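From: Kerttu Kettunen
To: Girham list
Subject: Re: [girham] Gagnon's new hair, and the Sturnmont cover

Marisol wrote:

> Has everyone seen the Sturnmont cover? Gagnon has gone blond and cut
> the whole lot off. My sister thought it was the drummer from Fulau. I
> thought it was a wig until I saw the backstage clip. Does anybody know
> when this was done, and is it for the tour or for the movie? Also, is
> the magazine going to be sold outside the city or do we have to order
> it again like last time?

I have the issue in front of me, so I can answer most of this.

The hair is real. The interview says it was cut the night before the shoot, in a hotel bathroom, by the same stylist who did the long braids for the last tour. The color was done the next morning and took 5 hours. There is a short paragraph on it on the second page of the piece and then they move on to the record, so if you are buying it for the hair story you will be a little disappointed. The photos are good, though. There are 7 of them including the cover, and the one on the stairs in the green coat is the best in my opinion. 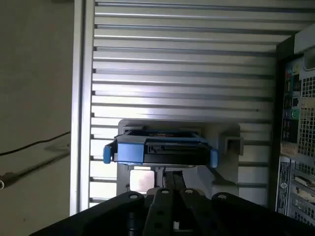
Is the haircut for the movie?
The interview puts it down to the tour. Gagnon says the movie part was filmed with the long hair and finished in July, and that the braids were getting caught in the microphone pack every night.

On ordering: the magazine is sold at the two newsstands by the Sturnmont station and at the shop inside the theater. Everybody else has to order by mail. I called them and they said there is no limit per person this time. Last time there was a limit of 2 and a lot of people on this list missed out, so that is an improvement. Postage is extra and they do not combine it with back issues. If you want the poster, you have to say so on the order form. It is folded, so don't expect it to arrive in a tube.

The Fulau question comes up every time one of them changes their hair. For the record, they are not related and they have said so more than once. They do look alike with short hair. The picture going around with both of them at the Girham after-party is from two years ago and Gagnon is the one on the left, in the hat. Please stop sending it to me as a new one.

I also looked at the comments under the cover post, which had 376 of them when I checked at lunch. Most people like it. A fair number want the braids back, and there is the usual argument about whether the eyebrows were bleached too. I think they were, but the interview doesn't mention it and the cover is lit so brightly that it is hard to tell. The backstage clip is darker and they look brown to me there. Someone with better eyes can settle that.

One correction to what I sent earlier. I said the Girham show would be filmed. The theater now says only the first half will be, and the people in the front rows will be asked to put their phones away for it. 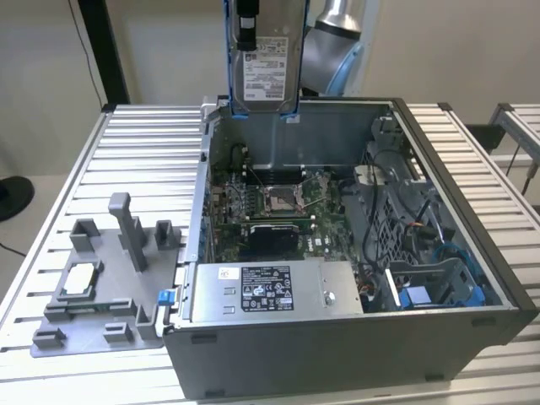 Teodora wrote back off list that the eyebrows were definitely bleached, that she was standing by the side door at the Sturnmont signing and saw them up close, and that they had been filled in with pencil for the clip. She also says the cut is shorter at the back than it looks on the cover. I'm passing that on with her permission.

If anyone is ordering from the same town and wants to share postage, write to me directly and I will put you in touch with each other. Please don't reply to the whole list with your address.

Kerttu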